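The Count at Cladolport

The night count at Cladolport began at ten and was supposed to take forty minutes. Bogumił Piątek had done it for six years and had never needed more than thirty-five. He carried the sheet on a board, a pencil tied to it with string, and he started at the far end of C wing so that he finished near the kettle.

The prison held 400 men when it was full. It was not full. Fever had gone through the kitchen in May, and then through the laundry, and the governor had sent the older men inland to Zutley until it passed. That left 70 on C wing. Piątek wrote each man down as he saw him – a foot, a shoulder, a hand raised from under a blanket.

At the last door he had 69.

He went back and did it again, slowly, with the flap open longer each time. Some of the men swore at him. At the last door he had 69.

"Meireles," he said into the radio. "Has anyone gone to the sick bay?"

"Not from yours," she said. "Do you want me to ring it in?"

"Give me five minutes."

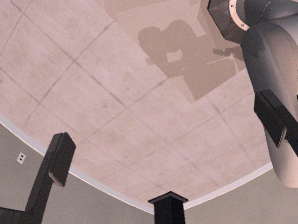 Piątek knew the wing well enough to think about it with his eyes shut, so he stood by the stairs and did that. The day room was the only place he had not looked, as it was locked at eight and he had locked it himself. He unlocked it now. The room was the newest in the building and the men liked it, partly for the ceiling, pale pinkish squares with a curved edge and a thin white trim, which made it look like somewhere you might wait for a train. Old Vodex was lying on his back across three chairs, looking up at it.

"You weren't on the list at eight," said Piątek.

"I was behind the door. You never look behind the door."

"Why didn't you knock?"

Vodex took some time sitting up. His face was grey and there was sweat along his lip.

"The lad I share with has a baby coming," he said. "I started coughing at dinner. I thought if I stopped in here till morning, he'd not get it."

Piątek stayed where he was, by the door. He had his mask in his back pocket and he put it on. Then he took out the pencil and wrote the last name at the bottom of the sheet, and beside it the time, which was 10.52.

"Seventy," he told Meireles. "And I need the nurse in the day room."

"Is it another one?"

"I should think so. Tell her to bring water."

He pulled a chair over to the doorway and sat down to wait with the old man.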